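Domestic Storage, session 2: the open box
Handout, Apr 5, 2026

The Orico reading claims that anything put in a box is tidied. I doubt it. A box with its flaps up is a table with sides. Soft toys are the worst case, as they take any shape and so never get a proper place.

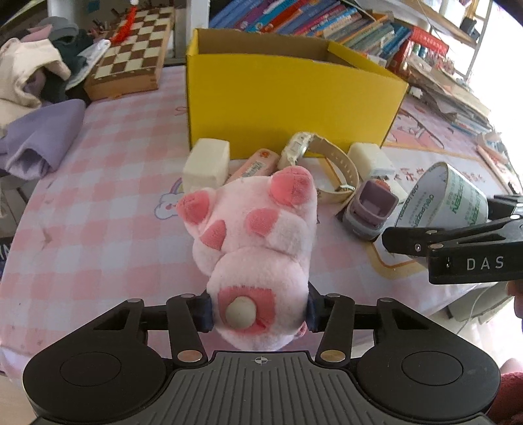
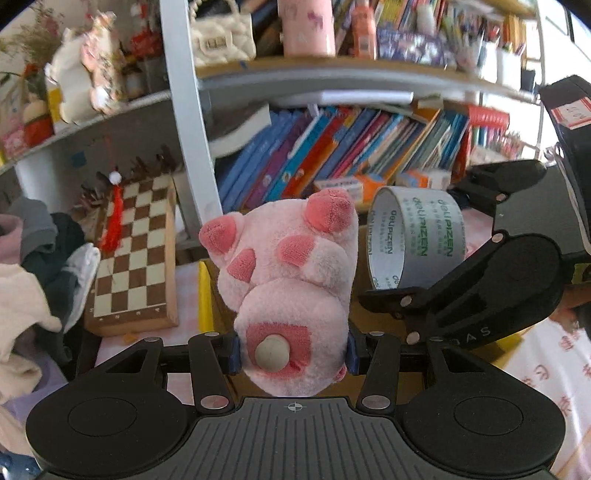 The pink plush toy turns up in both; try to say where it belongs. Steyn would file it by softness, which seems to me no help at all. Ekow objected in July that children find things by colour and no label improves on that. Read pp. 30 to 32 before you agree.

Related handouts
Labels and their limits
Urkance: the shelf problem
258 shares | 2 comments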